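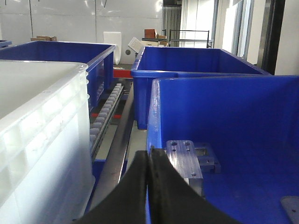

Will it clear the bin on its own, Trí Kiều asked before the first one went in at Saltimmont, or does a person still have to stand next to it?

For most of the bin it will. For the last few parts it depends on the part, and the rest of this page goes into which parts and why. We get the same question from nearly every shop that rings us, and quite often a second one after it, about whether the same arm could do the washing-up. There is an answer to that further down.

Tarkholm Vandbridge
Bin picking station for machined parts

Price on request
Build to order
Page last revised 01/03/2018

Overview

The Vandbridge is a picking station for small and medium machine shops. It takes loose machined parts out of one plastic bin and puts them into another bin, onto a tray or into a fixture. It stands beside a gravity roller conveyor and works with the bins you already have, provided the rim is open and the walls are stiff enough not to bow when the bin is full.

It was designed around aluminium blocks and brackets with drilled holes and flat faces, the kind of part that comes off a mill in short runs and then waits for somebody to move it to inspection or deburring. The hand has two fingers with fabric covers. There is a small camera at the wrist, so the arm looks at the part again on the way down and corrects its approach before the fingers close.

What it does well

Blocks and plates with at least one pair of parallel sides. If the fingers can get down either side of the part, it will nearly always be picked first time.

L-shaped and stepped brackets. The station picks on the thicker body and treats the step as something to keep clear of. You tell it which is which when you teach the part.

Parts lying singly or in a shallow layer. One or two layers on the floor of the bin is the easy case.

Bright metal under ordinary ceiling lights. Shine was a real problem on our older station, and the wrist camera has mostly cured it. Strong sun through a window is still awkward at certain hours. Fit a blind.

At Saltimmont the station moved 1,688 brackets over its first full shift of production. A person working steadily would beat that, and the shop knew it when they ordered. They wanted the job done through the evening, when there was one person on the floor looking after the machines.

What it does badly

Parts hard against the wall of the bin. The fingers need room on both sides. The station will try to nudge a part away from the wall and then pick it. Nudging works on light parts. On heavy ones the bin tends to move first, so clamp the bin.

Parts in the corners. Same trouble, twice over. Bins with tapered sides are better than straight ones, as the part tends to slide inwards.

Nested parts. Brackets that can hook into each other will. The station checks the weight after each lift and puts the pair back if it is too heavy, then tries a different part. Sometimes it will go round in this way until it gives up and calls for help.

Oily parts. Coolant soaks into the finger covers and the grip goes. A quick rinse and blow-off upstream is enough.

Swarf. Long stringy swarf looks like an edge to the camera. It also cuts the covers.

Anything soft, floppy or in a bag. Please do not buy this station for bagged fasteners. We make nothing that handles them to our own satisfaction.

Can machines do this sort of work yet?

In part. Moving a known part from a known place has been routine for decades. Picking an unknown heap is much newer, and shops are right to be wary of it. Our own view is that a picking station is ready to buy if you can say yes to three things: the parts are rigid, you will run the same ones often enough to pay back the teaching, and somebody is within earshot when it stops.

The last of these matters more than the buyer usually expects. The Vandbridge at Saltimmont called for help 19 times in that first full shift. Most calls were a part jammed in a corner, and each was cleared by reaching in and moving the part. If your nearest person is in another building, the station will spend a good part of the night waiting.

As for the washing-up, no. Household work looks simple beside a machine shop and is a good deal harder. Plates, pans and cutlery all need holding differently, nothing in a kitchen stays where it was left, and glass is hard for a camera to see. We have had the arm lift a mug off a draining rack in our own kitchen. It also pushed the rack into the sink. We do not sell it for that purpose and the warranty does not cover it.

Folding laundry comes up too. The same answer applies, more strongly.

Teaching a new part

Teaching is done at the station on a touch screen. Put one part in an empty bin, let the camera look at it, turn the part over and let it look again. Repeat until the screen shows all the ways the part can lie. Then mark the faces the fingers may touch and any they must keep off, such as a finished bore or a thin wall.

A plain block can be taught before a tea break. Stepped brackets take longer, mainly in deciding how they should be put down. Chiến Huỳnh, who set up the Saltimmont station, keeps one sample of every taught part in a labelled box under the screen. We now suggest this to all customers. Drawings get revised and a sample settles arguments.

The station stores as many parts as you are likely to need. Names can be changed later, but the part number field cannot, so check it before saving.

Bins and conveyor

Plastic bins with a thick rolled rim are the best choice. The rim gives the camera a clean line to find the bin by, and it stands up to a knock. A strong plain colour helps. Blue is good with aluminium. Pale grey is poor with aluminium, and translucent crates are worst of all under overhead light, though they are perfectly good for storing things off to one side.

The station does not drive the conveyor. On a gravity track you will need a stop at the picking position, and a person or a powered gate to release the empty. We can supply a manual stop. It bolts to the side rail.

Leave the space over the bin clear. Hanging cables are a nuisance, and so are cardboard boxes perched on the edge of a shelf. The arm will not see them unless they are in front of the wrist camera.

Finger covers

Covers are a wearing part. Change them every 3,000 picks, sooner if you see the weave opening at the tip. They slide on and are held by a screw at the base of each finger. Change both together, as a new cover and a worn one grip unevenly and the part will twist on the way up.

Spare covers are sold in pairs. Two grades are stocked:

Standard, for clean machined aluminium and brass
Heavy, for parts with burrs, slightly thicker and a little clumsier on small work

Bare fingers are available to order. They mark aluminium and we advise against them for anything with a finished face.

In the box

Arm with wrist camera
Hand with covers fitted
Control cabinet and touch screen
Pedestal
Signal lamp
Spare covers, one pair, standard grade
Printed manual

Not included: bins, conveyor, guarding, compressed air. The hand is electric and needs no air, but you will probably want an air line nearby for cleaning.

Guarding and safety

The station must be guarded or run with a scanner that slows it when a person comes close. Which of these you need depends on the parts, the floor and your own risk assessment. Fingers coming to a point are quite capable of hurting a hand in the bin even at low speed. Press pause and wait for the lamp to change before reaching in. We have watched experienced people skip this in order to free a stuck bracket.

Installation and trial

We would sooner try your parts before you order. Send a bin of them, as they come off the machine and not cleaned up for the occasion, to the Tarkholm workshop. We will run the bin down until the station stops and send back the parts with a log of every pick, every miss and what was left over. The trial is free and you pay carriage both ways.

Installation takes 2 days if the floor is level and the guarding is in place. The second day is mostly teaching, and the person who will look after the station should be there for all of it.

Service in the region is handled by Thái, who hold spare hands and control boards. Software updates come on a memory stick. The station does not need a network connection and we ship it with the port switched off.

Notes from use

Trí Kiều's list after the first few weeks at Saltimmont, passed on with permission:

The lamp should be higher. (It now is, on all new units. A longer post can be fitted to older ones.)
The screen cannot be worked with gloves on. (Still true.)
It is better at brackets than at the small blocks from the same job, as the blocks end up in the corners.
The leftover parts at the end are quicker to tip into the next bin than to pick.

The last one has become our standard advice. Set the station to finish when it has missed the same part a few times, tip what remains onto the next load and carry on.

Related items

Vandbridge manual bin stop, for gravity roller track
Vandbridge finger covers, standard and heavy, per pair
Vandbridge lamp post extension
Bin clamp, fits most rolled rims

To arrange a parts trial, contact the Tarkholm workshop with the material, the largest dimension and the weight of your heaviest part. A photo of a full bin is useful. If the parts can hook together, say so.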